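Seneck Teach Station - record a task by hand or by remote control

The Seneck Teach Station is made for teams who want to show a robot a task instead of programming it. The operator moves, the robot follows, and each attempt is saved as one episode with the pictures from the cameras and the positions of all joints. The station can be bought complete or as a kit for arms which you already own.
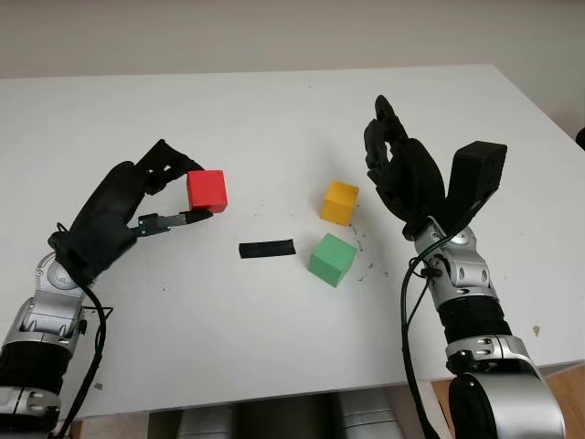

Text: Cele, product editor at Wustwood

Two ways of teaching are included. In remote control, the operator wears a pair of gloves and the robot hands copy the fingers. In hand guiding, you take the arm and lead it through the movement, while the motors carry its weight. You can change between the two with a foot pedal, also in the middle of a session.

For the first exercises we recommend coloured cubes on a white table. One cube is picked up, the others stay where they are, and the operator learns quickly how strongly the fingers must close.
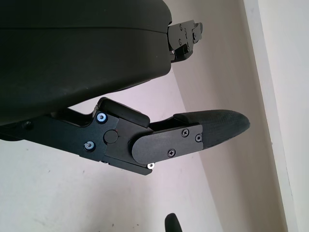
The wrist camera is fixed so that the finger stays in view during the whole movement. Please do not turn it after calibration - even a small change makes older episodes difficult to use together with new ones. If a fingertip pad is replaced, run the short check in the Skorkville software before you record again.

Episodes which went wrong can be marked with the pedal and are kept in a separate folder. We do not delete them, as many customers want them for training too. 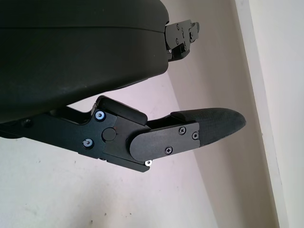 Opening and closing of the gripper is saved together with the arm position, also when nothing is held. Pauses are kept in the recording and can be cut later.

Technical data
Order number: 389
Storage: 204 episodes per memory card
Cable from pedal to control box: 144 cm
Weight of control box: 9 kg
Software: Skorkville, one licence included
Delivery: from October 2022

Spare pads, gloves and pedals are ordered separately from Wustwood.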